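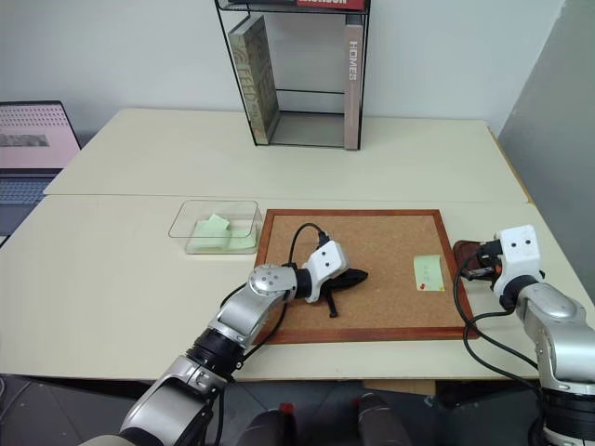
The Desk Is Clear. Now What?
Corina Tănase tidies other people's work surfaces for a living, and has opinions about your sticky notes

There are two kinds of people who buy a cork board. One hangs it on a wall. The other lays it flat on the table until a better day for drilling comes along, and meanwhile sets things down on it. I have belonged to the second group since December, and my board holds one pinned note in my own handwriting, which I can't read.

Corina Tănase has seen worse. She runs Stirlow, a desk-clearing service with 94 regular clients and one rule, which is that she won't throw out anything with writing on it until its owner has read it aloud. "Most notes don't survive that," she told me. "People get as far as 'call him re thing' and go quiet."

She likes a white table, a small wire shelf and a clear box with no lid. The shelf is for books you are using this month, and she is strict about the month. Big decorative hardcovers she regards as furniture. They lean, they slide, and they take up the spot where a bookend ought to be. A book called something like HOME gets stood up straight against the side of the shelf, where it can look domestic and hold nothing up.

The open box is for sticky notes and only sticky notes. Clear, so you can see them reproaching you. Two is a healthy number. Kobina Zakaria, a translator she worked with last year, let his reach 62 before he called her, and by then the bottom layer had formed a sort of felt.

Pins go in at a corner, she says, and a soft black pouch of any kind should be emptied before anyone decides where it lives. Mine had a key in it. I don't know what the key opens. Corina wrote that down on a fresh note and dropped it in the box.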